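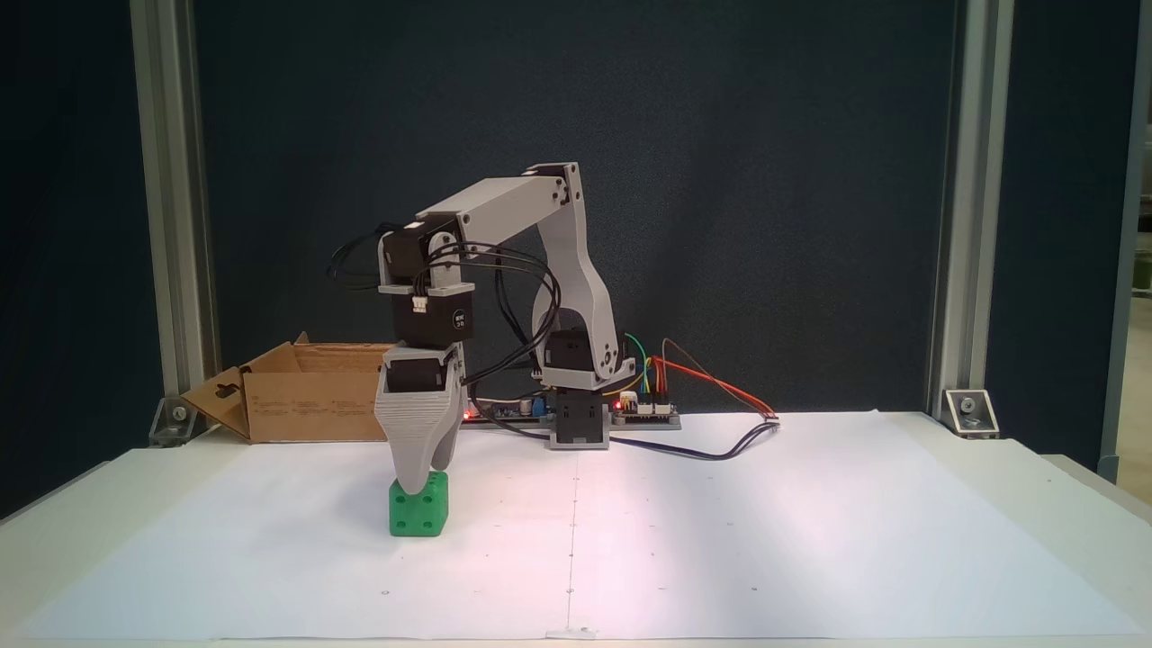 Besthorpe, 27. Oktober 2019

Der Würfel: sechs Flächen, zwölf Kanten, acht Ecken

Kinderseite des Spielzeugmuseums Besthorpe

Der grüne Würfel auf dem weißen Papier zeigt an seiner vorderen Seite vier Löcher, in jeder Ecke eines. Er zeigt also eine Vier. Die Punkte auf einem Würfel nennt man Augen. Manche Augen sind aufgemalt, andere sind kleine Vertiefungen, die man mit der Fingerspitze fühlen kann.

Welche Zahl liegt unten?

Bei den meisten heutigen Spielwürfeln ergeben zwei gegenüberliegende Seiten zusammen immer sieben. Gegenüber der Eins liegt die Sechs, gegenüber der Zwei die Fünf und gegenüber der Drei die Vier. Wer oben eine Sechs sieht, weiß deshalb, dass der Würfel auf der Eins liegt. Prüft das zu Hause an einem eigenen Würfel nach.

Warum sind alle Seiten gleich groß?

Ein Würfel hat sechs Flächen, und jede davon ist ein Quadrat. Bei einem gut gearbeiteten Würfel fällt jede Zahl mit der gleichen Wahrscheinlichkeit. Wäre eine Seite schwerer als die anderen, so läge sie häufiger unten. Einen solchen Würfel nennt man gezinkt.

Versuch: Wir würfeln 69-mal

Ihr benötigt einen Würfel, Papier und einen Stift. Schreibt die Zahlen von eins bis sechs untereinander auf und macht nach jedem Wurf einen Strich hinter die gefallene Zahl. Nach 12 Würfen sehen die Reihen meist noch sehr unterschiedlich aus. Vergleicht sie am Ende noch einmal.

Die Schülerin Caoimhe Lenihan hat den Versuch in unserer Werkstatt auf 163 Würfe verlängert. Ihr Strichblatt hängt dort neben der Tür.

Einen Würfel aus Papier basteln

Zeichnet sechs gleich große Quadrate in Form eines Kreuzes: vier untereinander, dazu je eines links und rechts neben dem zweiten. Diese Figur heißt Würfelnetz. Ergänzt schmale Klebelaschen, schneidet das Netz aus, malt die Augen auf und faltet es an den Linien. Zuletzt werden die Laschen verklebt.

Die Würfelsammlung des Museums umfasst über 25 Stücke und ist im ersten Stock ausgestellt. Fragen von Schulklassen beantwortet Huw Lewis, Abteilung Bildung.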